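Penero method

The Penero method is a procedure for teaching robot arms to handle clothing from demonstrations recorded by people using a hand-held gripper. A person holds a two-fingered gripper fitted with a wide-angle camera, carries out a task such as folding or turning a garment, and the recording is used to train a control policy for a robot arm carrying the same kind of gripper. No robot is needed while the demonstrations are being recorded. The method takes its name from the Penero project, led by Harvey Landry at the Telmont laboratory, and is best known for a claimed result on heavy garments, chiefly denim jackets, that other groups have had only partial success in repeating.

The method is one of several that collect training data with hand-held tools. Its supporters describe it as a cheap way to gather varied data in ordinary homes. Its critics accept that it is cheap and dispute most of what has been said about the results.

Background

Cloth is hard for robots. A rigid object can be described by its position and the way it is turned, while a garment can lie in an endless number of shapes, many of which hide the parts a robot would need to find. Much early work on robot folding used towels and T-shirts, laid flat on a plain table under fixed lights, and systems that did well there tended to fail when the table, the lighting or the fabric changed.

Recording demonstrations by remote control of a robot gives data that match the robot closely, but the equipment is costly and stays in the lab. Hand-held grippers were taken up as a way around this. The operator feels the cloth through the tool, works at close to normal speed, and can carry the tool into a bedroom or laundry room.

Equipment and recording

The Penero gripper has two opposed fingers with soft textured pads. The fingers are open frames with triangular cutouts, a shape meant to let them bend a little around what they hold. The camera rides on the tool and looks out over the fingers, so that every recording shows the fingertips, the cloth near them and a good deal of the room behind. The project's manual asks operators to use the garment owner's own bed or sofa and to leave the surroundings as they are, on the theory that clutter in the training data makes the policy less easily thrown off by clutter later. 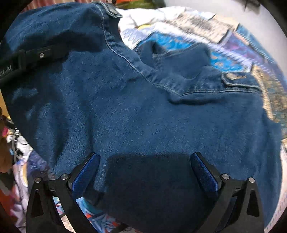

View from the gripper with the two fingers pressing into a denim jacket on a patterned blanket. The pinched cloth lies in shadow between the blue pads.

Denim was chosen as the main test material. It is stiff enough to hold a fold for a while, heavy enough to slip out of a weak grip, and thick at the seams, where several layers meet. Jackets add collars, cuffs, pocket flaps and metal snaps. Landry's group argued that a policy able to manage a jacket would manage most of a household wash. This has been repeated often in later summaries, although the original report tested no shirts, sheets or knitwear and gave no evidence for it.

Each recording is cut into episodes. An episode begins when the fingers first close and ends when the operator says aloud that the step is finished. The path of the gripper is worked out afterward from the video, with help from motion sensors in the handle. Episodes in which the path cannot be recovered are thrown out. The project has never said how many were lost this way, and the number matters: tracking tends to fail when cloth fills the view and leaves few fixed points to follow, so the discarded episodes may well be the ones with the most difficult handling in them.

The reported result

The Telmont report described a training set of 2,068 episodes recorded in 24 homes. A policy trained on this set was run on a robot arm and asked to take a rumpled denim jacket from a bed and fold it in four steps. The report gave a success rate of 59 percent in homes that had not been used for training, and called this the first reliable folding of heavy garments outside the laboratory.

The word "reliable" drew comment at once. A robot that succeeds 59 percent of the time leaves a jacket unfolded in two tries out of five, and a person would have to stand by for all of them. The report also counted a trial as a success when the jacket ended as "a compact rectangle or similar shape," with the judging done by members of the project team. No photographs of the finished folds were released with the first version of the report, and those added later covered only the successful trials.

A second complaint had to do with the starting position. The report said that jackets were "dropped at random" onto the bed. In a reply to questions from readers, the authors said that a jacket landing face down, or with both sleeves trapped beneath it, was picked up and dropped again. The success rate therefore applies to a friendlier set of starts than the wording suggests.

Replication attempts

The most detailed attempt to repeat the work was made at Kornska by a group under Sigrún Vídalín. The group built its own grippers from the published drawings, trained on the released episodes and ran the same four-step task in 14 homes. It scored each trial in two ways, once by the Telmont rule and once by a stricter rule under which the sleeves had to be inside the fold and the collar flat. By the first rule the policy did nearly as well as reported. By the second it did far worse, and the difference came mostly from the sleeves.

Vídalín's group also looked at what the policy was responding to. When the edge of a pocket flap or the light stitching of a seam was in clear view, the fingers usually closed in a sensible place. When a fold of cloth rose close to the camera, the policy often stalled or pinched at nothing. The group named this "near-fold blindness" and suggested that it was built into the method, as a camera carried on the gripper will always be close to whatever is bunched up in front of it. Human operators are not troubled by this, because they look at the jacket with their own eyes and not through the camera. A demonstration can thus be made using information that the recording does not contain.

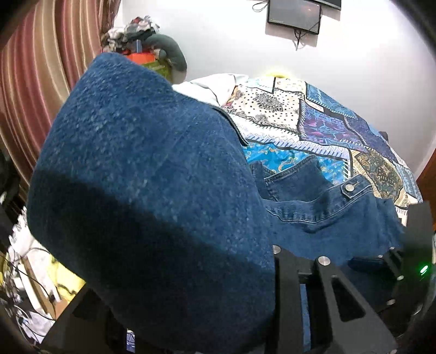 A near fold of denim covers much of the left and center of the view. The pocket flap and its snap can still be made out to the right, with the bed, curtain and wall-mounted screen behind.

Landry answered that near folds were well represented in the training set and that the remedy was more data. Vídalín's reply was that more recordings of a blocked view are still recordings of a blocked view – a second camera, mounted away from the hand, would be a fairer test. Neither side has published that comparison.

The role of the background

There is also disagreement about how much the cluttered settings help. The Telmont report credited much of its result to them. The Kornska group trained one policy on all the released episodes and another on the same number of episodes from fewer homes. The first did better, as expected, but the gain was small for the task steps in which the jacket filled the view, and larger for the opening step, in which the gripper has to travel across the bed and find the garment. On this reading, varied rooms teach the robot to locate a jacket and do rather little to teach it how to fold one.

Busy bedding has been raised as a separate issue. Patchwork and printed blankets have strong edges that may be taken for garment seams, though they also give the tracking software more to hold on to. The two effects pull in opposite directions and have not been measured apart.

Commercial use

Petrauskas, a maker of laundry equipment, licensed the gripper design in the hope of using it to feed workwear into folding machines. The trial ran in a single plant. The company said that the results were "encouraging" and gave no figures. It has since gone back to clamps that hold garments by the shoulders, while keeping the hand-held tool for recording how its staff sort mixed loads.

Assessment

Most reviewers agree on a few points. The hand-held gripper is easy to learn, and the released episodes are useful to groups that have no means of recording their own. The finding that a policy can act at all on heavy cloth in an unfamiliar bedroom is considered sound. The claim of reliability is not, and neither is the suggestion that success with denim carries over to other fabrics, which remains untested in print.

The cost advantage has been questioned too. The published figure covers the gripper and the operator's time while recording. It leaves out the labor of cutting and checking episodes, which the Kornska group found took longer than the recording itself. The Telmont group has said that a revised report will include these hours, along with the count of discarded episodes.

See also

Cloth manipulation
Imitation learning
Replication in robotics
Wrist-mounted cameras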